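Numbering a donated collection when somebody already numbered it (badly)

Asked by Mutua Rashidi
Tags: cataloging, local history, accession numbers, small museums

Hi all, first time posting, long time reading. I help out at the local history room in Grinivport, two afternoons a week, and I've inherited a numbering mess that I'd love some outside eyes on before I make it worse.

In August we were given the Durán family papers. It's a lovely lot: letters, receipts from the family's dry goods store, recipe cards, a few sewing patterns, two ledgers, school certificates, and a bunch of loose photographs. More than 400 pieces if you count every recipe card on its own, which I'm not sure I should (part of my question, see below).

A member of the family had already numbered everything in ballpoint pen. On the back of most things, on the FRONT of some. The numbers go from 1 up to 139 and then stop, even though there's plenty more stuff after that. And there are repeats. I have three different things marked 27: a letter, a receipt for buttons, and a photograph of a man on a porch. Some have a letter after the number, like 31A, and I can't find a 31.

There's also a typed list that came in the first box. It's 11 pages and it matches the ballpoint numbers up to a point, and then it seems to be talking about a different set of things altogether. It lists "Mother's good scissors" as number 88 and we did not get any scissors.

So my questions are:

Do I keep the family's numbers and try to fix them, or start over with our own?

If I start over, do I erase or cover the old ones? The ones on the front of the certificates really bother me.

And does a set of recipe cards held together with a ribbon get one number or one for each card?

We use Tomemness for our catalog, the older version, and it only has one box for the number. I've been writing things on paper for now because I'm scared of committing to something. Thanks in advance, and sorry for the length!

Answer from Bautista Tapia
Marked as most helpful

Oh boy, I feel this one. I did almost exactly the same thing with a church's papers a few years back and I did it wrong the first time, so let me save you a winter.

Start over with your own numbers. Don't try to fix theirs. If you fix them, you'll have some things with the old number and some with a "corrected" old number, and in five years whoever sits in your chair won't be able to tell which is which. Give the whole gift one accession number, however your room does that. Most small places use the year and then the order it came in, so if it was your sixth gift of the year it would be year dot six. Then every piece gets a third part after that. Check what the people before you did and copy them, even if you don't like it much. I don't like ours. I still use it.

But (big but!) write down the old number for everything. All of it, repeats and letters and all. Those ballpoint numbers are the only thing connecting the papers to that typed list, and the list has somebody's memory in it. When mine said "Aunt's letter about the flood" it was the only way I ever worked out who had signed with just an initial. Your three number 27s might be three different people numbering three different piles, or the same person starting again after lunch. You may figure it out halfway through. I'd bet the piles were sorted by kind at some point, since you've got a letter, a receipt and a photo all sharing a number. Try laying out only the photographs in number order and see if the gaps close up. Same with the receipts.

As for the single box in Tomemness, put your new number in there and put the old one at the top of the notes, always worded the same way. I type "Former number:" and then whatever it is. Pick your wording and stick with it so you can search it later. Mine has "Former no." in some records and "Old number" in others and I kick myself every time.

Do not erase the ballpoint. Please, please don't. You can't get it out without hurting the paper, and the people who can are expensive and would probably tell you to leave it alone. Don't cover it with a sticker or with correction fluid either. I know the ones on the front are ugly. After a while you stop seeing them. Your own number goes on the back in soft pencil, small, lower right corner, same spot each time, with the paper on something hard so you don't dent it. For the photographs, if they're the shiny kind that won't take pencil, write on the sleeve instead, and write on it BEFORE the photo goes in.

Recipe cards: one number for the bundle, then a little letter or another dot for each card if you ever want to go that far. You can always go deeper later. I'd give the ribbon a mention in the description and I'd keep it, but I wouldn't tie it back on tightly. If one of the cards is special (somebody's name, a letter on the back, a recipe for something odd) you can write that up in the notes for the bundle.

Ask the family about the scissors, by the way. Could be they're in somebody's kitchen drawer and you'd get a nice phone call out of it, and maybe the reason the list goes sideways.

Comment from Mutua Rashidi
Thank you so much, I wish I'd asked before the summer. I tried the photographs in number order this afternoon and you're right, they go 1 to 46 with hardly any missing! So that's one pile. The letters look like another. I'm going to try the receipts next time I'm in. I also called the family, and there's a cousin with a sewing basket, so we'll see.

Answer from porchlight_annie

just renumber them. we did ours in a spreadsheet and it took a weekend. i wouldn't bother with the old ones, no one is going to look for them

Comment from Bautista Tapia
I'd really keep them. It's one extra line per record.

Answer from stacksandboxes

Agree with Bautista on nearly all of it. A few extra things from someone who's had to clean up after well-meaning people (and has been one).

Scan or photocopy that typed list before you do anything else, and work from the copy. You're going to want to scribble all over it. I go down the list with two colored pencils, one for "found it" and one for "found something with this number but it isn't this." By the end you can look at a page and see right away where the list and the boxes part ways. The original goes in its own folder and gets a number like everything else, because it's part of the gift. People forget that. I've seen a list thrown out once the catalog was "done" and I could have cried.

On the numbers with letters: 31A without a 31 might just mean that 31 stayed with the family, or it was an envelope and its letter and they got separated. Check your envelopes! I keep envelope and letter together under one number and say so in the description. If I find an empty envelope I give it its own number and a note, and then quite often I find the letter a month later in the ledger, where somebody used it for a bookmark. Leaf through both of those ledgers, page by page, before you number a single thing. Write down what page anything was tucked into.

I'd also put the physical order on paper before you move any more of it. Box one, top to bottom, just a few words each. It's boring and I put it off every time. Since you've already pulled the photographs out, make a note of which box each one came from while you still remember.

For the sleeves, we buy the Clikholm ones in the letter size and they've been okay for us. They're a bit snug for certificates, so measure yours first. I've got a whole pack of the wrong size sitting in a cupboard.

And do a small batch start to finish before you do the lot. I'd take one folder of receipts, number them, sleeve them, type them in, then go and find one using only the catalog. If it takes you longer than a minute, something about the way you're writing things down needs to change, and it's a lot nicer to learn that on a folder than on the whole gift. I like to get someone else to do the looking, too, as I always half remember where I put things.

Last one from me, on handling the location part, because you didn't mention it and it caught me out. The number says what the thing is and the location says where it lives, so keep those apart. Don't build the box number into the item number. We did that with a set of maps, and then the shelf got too full and we had to move half of them to a drawer, 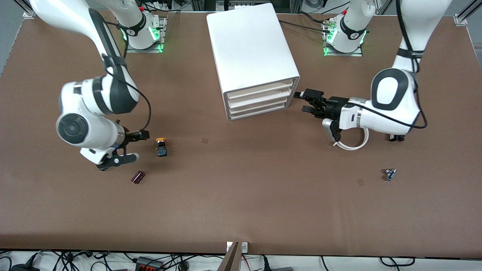
and after that every single map had a number that pointed to a box it wasn't in. Took me most of a year to sort out. Put the box and folder in the location field, if your version of Tomemness has one, and if it doesn't, put it on the second line of the notes under the former number. In pencil on the folder tab as well. Let us know what happens with the cousin's sewing basket.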